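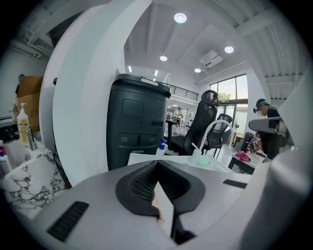 Torero Team – Sample Room and Wash-up, Upstairs

So it's been a month since we went half-automatic and a few people have asked me how it's going, mostly people who left before it started and want to hear that it's a disaster. Sorry! It isn't. It's a bit odd, though, and I've been meaning to write some of it down before I get used to it.

If you don't know us, we fill, wipe, label and pack sample bottles for Skirkidik, and for the last three years that has meant standing up for most of the day doing the same little movement with your right hand. Pick up, wipe, turn, put down. Our best ever day was 461 bottles and I couldn't open a jar of pickles that evening. Nowadays the picking up and putting down is going over to the grippers, bit by bit, and what we mostly do is show them how. You hold the thing by its handle and do the job as you would normally, at the sink or the marble counter or the table, and it learns from that (I'm told). Voltis want 3000 goes at the pump bottles before they'll let the arm try it without one of us next to it.

What I hadn't expected is how much it makes you think about your own hands. I've been moving pump bottles without a thought for years and now I know that I always go in from the left and always tilt them a tiny bit towards me. Lộc Quan does it completely differently, straight down from the top, and we had quite a long argument over whose way the machine should pick up. The answer was both, apparently. He's still cross.

The good bits: my wrist. Really, my wrist is a different wrist. Also we get to sit down between turns, and I've got first claim on the chair with the headrest if I'm in before 7, so guess who's started getting the early bus.

The less good bits – well, there used to be a lot more talking. When you're all doing something dull side by side you chat all day long. With a headset on you go quiet, I don't know why, you just do, and I've had whole mornings where I said good morning and then nothing until lunch. I brought it up with Âu, who does our rota, and now we swap over every 2 hours so you're never stuck in your own little world for long. It's helped a bit.

And yes, there were hours lost. Two people on the late shift weren't replaced when they went, and I'm not going to pretend that has nothing to do with it. The rest of us have been promised the same hours until the spring and a proper meeting in November about what comes after. I've got my list of questions ready. Top of it is whether we get paid more for teaching than we did for wiping, as I think we should!

Anyway, tea's ready. More after the meeting.

Contact the team | © Torero Team, October 2018 | Back to top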